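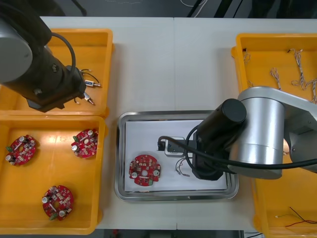

Onwood Comics Index: Character Pages Team

Section 4. Setting Up a Character Page

This section covers making a new page for a character in the Onwood comics, filling in the fact box, and sending the page for review. It assumes you have an editor login and have read Section 2 (Accounts) and Section 3 (Issue Pages). Team pages and place pages use a different form and are covered in Section 6.

Last revised Oct 12, 2019

4.1 Before you start

Search the index for the character under every name you know. Onwood characters change names often, and the same person may have been entered under a civilian name, a code name, or a misspelling from an early letters page. Search the Redirects list as well. The main search box does not look there.

Check that the character qualifies for a page. A character gets a page if he, she, or it has a name and has appeared in a published story. Unnamed guards, shopkeepers and crowd figures go on the Minor Figures page for their series. A character who has only been mentioned by others, with no appearance, goes on the Mentioned Only page until that changes.

Have the first appearance in front of you, in print or in the digital edition. Do not work from memory or from the back-cover text. The back-cover text for the Kallus books was often written before the story was finished and gets names wrong.

4.2 Making the page

1. Log in and open the Create menu.

2. Choose Character. If you choose General by mistake, the page will save without a fact box, and you will have to start over. A page cannot be switched from one type to the other.

3. Type the page title. Use the name the character is called most often in the stories, without a title or rank. The page is Jorard, and the title "Lord Jorard" is set up as a redirect.

4. If another page already has that title, add the series in parentheses. Example: Mosoti (Kallus). Do not add the year unless two characters share both a name and a series.

5. Press Reserve. The title is now held for you for 30 minutes. If the reservation runs out, your text stays in the Drafts folder but someone else may take the title.

6. Press Open Form.

Note: Reserving a title locks it for everyone, including reviewers. If you change your mind, press Release before you close the window.

4.3 The fact box

The fact box is the panel at the right of the finished page. Fill in the fields in the order shown. Leave a field empty if the stories do not give the answer. An empty field is hidden from readers.

Real name. Enter the full name as first printed. If a later story gives a different real name, enter the current one and put the old one under Aliases, with a short note in parentheses.

Aliases. Separate them with commas. Include code names, stage names, and names used in disguise for a full story or more. Leave out insults and nicknames that are used once.

Homeworld. Enter where the character lives in the most recent story. If the character was born somewhere else, add the birthplace in parentheses.

Born. Use this only if a story gives a year. Jorard has 1582, which is carved on the tomb in the Kallus annual. Do not work out a year from a character's stated age. The stories slide forward in time and the result will be wrong before long.

Allies and Enemies. Link to existing pages only. A character may be in both fields. Mosoti is listed as both for Jorard, and this has been agreed, so please do not remove either one.

First appearance. Link to the issue page. If the issue page does not exist yet, make it first (see Section 3).

Creators. Enter the writer and then the artist as credited in the issue of first appearance. For Mosoti the entry reads: Dae-han Choo (writer), Signe Baldursdóttir (artist). Copy accents and hyphens as printed. The form will take them even though the preview sometimes shows a question mark in their place.

Caution: Do not paste into the fact box from a word processor. Curly quotation marks break the links in that field and in every field after it. Type directly into the form or paste from a plain text editor.

4.4 Writing the history

The history is the main text of the page. The field holds 4000 characters, counting spaces. When the limit is reached, the form stops taking text and gives no warning, so check the end of your draft before you save.

1. Start with a summary of no more than 300 characters. It is used in search results and on the series page. Say who the character is and which series he or she belongs to. Keep late plot turns out of the summary, even for old stories.

2. Write the rest in story order, which may differ from the order of publication. If a character's childhood was first shown in a late issue, it still comes first.

3. Use the past tense for events inside the stories. Use the present tense for powers and equipment, unless they have been lost.

4. After each event, cite the issue. Put the cursor after the period, press Cite, and pick the issue from the list.

5. Break up the text with headings when it runs longer than a few paragraphs. Headings should name the story or the period, such as "The Siege of Kallus" or "Return to the surface." Avoid headings like "Downfall" or "Redemption." Reviewers will change them.

6. If the history does not fit, shorten it first. If it still does not fit, press Add Subpage and move the longest story there, leaving two or three sentences and a link on the main page.

Write only what is on the page of the comic. If a story hints at something without saying it, you may report the hint, with a citation. Guesses about who is under a mask belong on the Talk tab.

4.5 When stories disagree

The Kallus relaunch changed the background of many characters. Some older stories still count, some do not, and some have been brought back in part.

1. Treat the most recent story as correct for the fact box.

2. Keep the older version in the history under the heading "Earlier version."

3. Say which issue made the change. Do not say why it was made unless a writer or editor has explained it in print.

4. If two current stories disagree and neither refers to the other, report both and tick the Conflict box. A small marker will appear beside the character's name.

Note: Letters pages and convention remarks do not overrule a story. They may be cited in the Notes field at the bottom of the form.

4.6 Powers and equipment

List only what the character has used or is clearly stated to have. Give each power a plain name and a sentence or two of explanation. For a power that was used once and never again, add "(single use)" after the name.

Borrowed powers go under the heading Former. Mosoti held the tide lantern for one story arc and gave it back, so it is listed there and on the page for the lantern itself.

Do not rank characters or say who would win a fight. Strength figures from the trading cards are not used anywhere in the index. They were taken out last March and should not be put back.

4.7 Saving and review

1. Press Preview and read the page from top to bottom.

2. Click each link in the fact box. A link in gray has no page behind it. Remove the link or correct the spelling.

3. Press Save Draft. Wait for the word Saved to show next to the title.

4. Press Send for Review. The page is now closed to edits until a reviewer has looked at it.

5. When the review comes back, open the Talk tab and read the comments. Make the changes asked for, or reply under the comment if you disagree, then send the page again.

6. Once the page is approved, press Publish. It will show in search after the next overnight update.

Caution: Pressing Save Draft in two windows at once will keep only the later one. The earlier text cannot be recovered. Close other windows before you save.

4.8 Common problems

The page shows no fact box. The page was made as General. Copy your text to a plain text file, delete the page, and begin again at 4.2.

The title is refused. It is either reserved by another editor or already in use as a redirect. Look in the Redirects list. If the redirect points to a different character, ask on the Talk tab of that character's page before changing it.

Citations show as a row of stars. The issue page was renamed after you cited it. Delete the citation and add it again from the list.

The creator's name links to the wrong person. Open the link window and choose the name by hand. The form picks the first match in the alphabet.

The draft has disappeared. Check the Drafts folder under the reserved title and then under Untitled. Drafts whose reservation ran out before the first save are filed under Untitled.

4.9 Changing an approved page

Small corrections to spelling and links can be made directly and do not need review. Changes to Real name, Homeworld, First appearance or Creators always need review, and the Reason field must name the issue you are relying on. For adding a new story to an existing history, follow 4.4 from step 2 and send the page for review in the usual way.

Continue to Section 5, Cover Art and Captions.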